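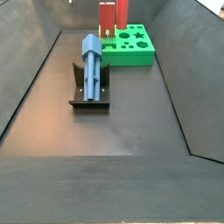 Waraporn Prasertsri has the kettle on before I've got my coat off. She mends clothes for a living, has done since leaving a job in hotel bookings, and her workroom over the bakery in Parkano Street is warm, cramped and smells of bread till gone two in the afternoon.

"Move the trousers," she says. "Sit anywhere."

The trousers go on the floor. They belong to a postman and it is the third time she's done the same knee.

Trade is good. Last year she took in 730 pieces, mostly jeans, coats and school uniform, with a rush every February when zips give up. Why February? She shrugs. "People have worn the same coat since October. They pull at it. Then one morning it goes and they have no other coat."

Zips are most of her week. A new one in a winter coat costs 65 pounds if it's lined, less if it isn't, and she knows what people think of that.

"They say, I can buy a coat for fifty. Fine, buy it. I'm not cross. But I have to unpick the lining, take out the old zip, find one the right length, put it in straight, close it all up again. It's a morning gone. If I charge 20 I'm working for nothing."

Does anyone haggle? "All the time. Men more than women. Then they bring me another one, so."

She learned from an aunt, who ran a tailoring stall and let her do hems and nothing else for 4 years. No machine for the first of those. Hand stitching, unpicked and done again if the aunt could see it from the doorway. Was she kind, the aunt? Long pause. "She was fair."

The other half of the business is Pankaj Kushwaha, who joined when the knitwear got too much. He does jumpers, socks, the odd blanket. He comes in halfway through our chat with a carrier bag of wool and doesn't stop moving for the rest of it.

"Moths," he says, when I ask what brings people in. "Moths and washing machines. I can do something about moths."

A shrunken jumper is beyond him, mostly. He's tried the hair conditioner trick that goes round every winter and reckons it gets you a bit of length back in the sleeve, no more than that. A hole he can handle. Small ones he darns, larger ones he knits back in, picking up the stitches from the edge, and if the colour can't be matched he goes the other way and uses somthing loud. Orange on navy is popular.

"Ten years ago they wanted it hidden. Now I get people asking for it bigger. One girl had a tiny hole, tiny, and she wanted a patch like a saucer."

Waraporn doesn't approve. "A mend should be quiet," she says. He grins. They've clearly had this one before.

I ask about the clothes themselves, whether they're getting worse. Both talk at once. Thinner cotton, she says. Seams with no allowance, so there's nothing to let out. Stretch in everything, and stretch fabric dies at the thigh and can't be brought back, you can only put a patch behind it and stitch over and over till it holds. He blames yarn. Loosely spun, feels lovely in the shop, bobbles in a week.

Best thing to buy, then? "Second hand wool," says Pankaj. "If it's lasted this long it'll last."

Waraporn says to turn it inside out. "Look at the inside first. Always. Pull the seam a little bit with your fingers. If you see gaps, put it back."

And for those of us at home with a loose button and no clue? Strong thread, doubled. Leave a bit of slack, wind the thread round under the button a few times to make a stem, then finish off at the back. Don't pull it tight against the cloth. She's showing me on the postman's waistband as she talks and its done before I've written down the second step.

They'd like a bigger room. They'd like a second steam iron too, the present one spits. No plans for a website, the phone rings enough as it is. She has run a class now and then, evenings, people round the big table with their own mending, and may do more after Easter if she can borrow enough chairs.

The phone goes. Somebody's wedding suit, a split, the ceremony's at noon tomorrow. She looks at the ceiling, then at the pile.

"Bring it now," she tells them. "And bring the trousers as well, not just the jacket."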